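How long do you make readers wait for the first proper love scene?
Romance & Steamy Fiction > Craft Talk

inkandmarmalade
Started Sun 21 March

Right, I need some opinions because I've been going round in circles with this one all week and my other half has banned the subject at dinner. 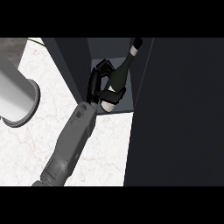
So the draft is 284 pages in Zirnomero (which always makes it look longer than it is, I know, I know) and my two leads don't get into bed until page 200. Two hundred! They kiss before that, there's a lot of looking, there's a bit in a boathouse that I'm very fond of, but the actual scene everyone has been waiting for comes very late. Then my critique partner read it and said she'd have given up, and that if it's going on the Curkine site it needs to be hot by chapter three or people will just click away.

I don't want to chuck the slow build. They're both in their forties, both divorced, and the whole point is that neither of them trusts it. But I also don't want to write something that bores people stiff. What do you all do?

tidewrack
I'd leave it exactly where it is. The best thing I read last year made me wait right to the end and I was practically chewing the cushions. If the boathouse bit is good, that IS a love scene as far as I'm concerned.

velvet_kettle
Going to disagree with tidewrack, sorry. Readers on Curkine are there for the steam and they tell you so in the comments, at length. I put up a slow one in May and got more moaning about the pace than I've had for anything else. Same story went into a Peeters anthology later, hardly trimmed, and got lovely reviews. So who is it for? I'd settle that first and then argue about page numbers.

inkandmarmalade
That's a bit of a gut punch but a useful one. I think I've been picturing Peeters in my head and planning for Curkine, if that makes sense? Their call for submissions is open again and I keep having the tab up and then closing it.

halfpasttwo
Open the tab!! Send it!!

On the actual question, I had this with my Grirkus books (small harbour town, everyone knows everyone, lots of rain). First one, nothing happens till very late. Second one, they're at it on page one and then have to work out whether they like each other. The second was much easier to write and I still get more messages about the first. Make of that what you will.

tidewrack
velvet_kettle, I take the point about the comments but the people who moan are the ones who comment. Plenty read to the end and say nothing. I never comment on anything and I read loads on there.

velvet_kettle
Fair, but the numbers dropped off too. It wasn't only the moaners, I could see the reads going down chapter by chapter. I'm not saying slow is bad, I love slow, I'm saying it's a hard sell on that particular site.

plumduff
Could you bring something forward without it being the full thing? I don't mean a dream, please don't do a dream, I skip every single one. I mean one of them remembering, or them getting nearly there and talking about it like grown-ups. My favourite bit in my own last one is the two of them on the stairs agreeing what they do and don't want, and it's just 900 words of talking. More than one person told me it was the sexiest part of the book.

inkandmarmalade
Oh I like that a lot. There's a phone call in chapter five that's doing nothing at the moment apart from setting up a lift to the station. They could easily have that talk there, she's braver on the phone anyway.

velvet_kettle
Yes, that would do it for me. I'd read on after a phone call like that.

halfpasttwo
Seconding the phone call. Also agree about dreams.

tidewrack
I like a dream :(

plumduff
You're allowed one, tidewrack.

inkandmarmalade
Update for anyone still following: phone call is written, far too long, and I've had to move the boathouse back a chapter so they don't sit on top of each other. Bed stays where it was. I haven't sent it to Peeters yet, I want to sort out the bit with the ex-husband and the lawnmower first, which my critique partner says is a different book altogether. Does anyone know if they take double spacing or single? The page just says "standard".

velvet_kettle
Double. I sent mine single and had to do it all again.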